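Guides > Recovery at home > Fluid balance charts

Contents Search Print Contact

Keeping a fluid balance chart after surgery
Chia-hao Hsiao
July

A fluid balance chart compares what a patient takes in with what leaves the body over a set period. On the ward the nurses fill it in. At home the patient or a relative does it, normally only when the surgical team has asked for one. This guide follows the layout of the Pelmont chart, which has intake on the left and output on the right. The Sorneo chart carries the same columns in reverse order.

Before starting

Check the start time written at the top of the form. Most charts run from 6 am to 6 am. Write down any fluid limit you were given at discharge, and the telephone number for the ward. If no limit is written there, ask for one before the first entry.

Measure the household cups once. Fill each to its usual level with water, tip the water into a marked jug and note the volume. A cup that holds 200 ml goes on the chart as 200 ml each time it is emptied.
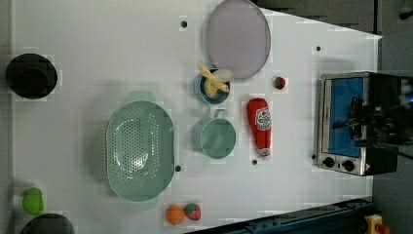
One reader at Omville asked whether soup and ice cream belong in the intake column, as her mother's discharge sheet listed drinks only. Her district nurse had told her to enter anything that is liquid at room temperature, and to leave out fruit and cooked vegetables.

That is the rule used here as well. Ice cubes are entered at half their frozen volume. If the ward has given a different rule, follow the ward.

Recording intake

1. Enter each drink when it is finished. Do not enter it when it is poured.
2. If part of a drink is left, measure what remains and subtract it. A 200 ml cup with 45 ml left is entered as 155 ml.
3. Include water taken with tablets.
4. Enter tube feeds and flushes on their own line. 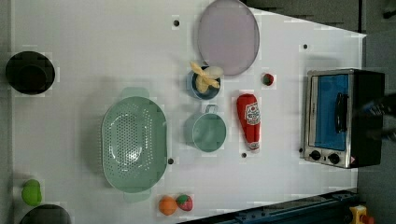

Output needs its own container, marked in millilitres and kept out of the kitchen. Read it at eye level on a flat surface, then empty and rinse it. Kitchen measures stay on the intake side of the chart: a measuring cup with a handle, like the pale teal one below the blue bowl, is the right sort of thing for soup or custard, provided its volume has been checked against the jug. Wear gloves for output and wash your hands afterwards.

Vomit and drain fluid are measured in the same way and entered separately. If a volume is lost, write "not measured" and the time. Do not estimate.
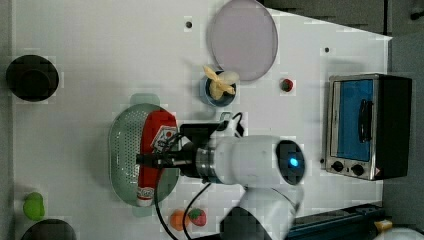 Ketchup bottle in the colander, with the plate and blue bowl further up the table.

Totalling the chart

Add each column at the end of the period and subtract output from intake. A positive figure means more was taken in than was measured going out. Sweat and breath are not measured, so the two totals will seldom match.

Ring the ward the same day if little or no urine is passed, if the ankles or legs swell, or if breathing becomes harder. For severe breathlessness, call an ambulance. Keep the last 2 charts and take them to the follow-up appointment. The Berisha folder has a pocket for them inside the back cover.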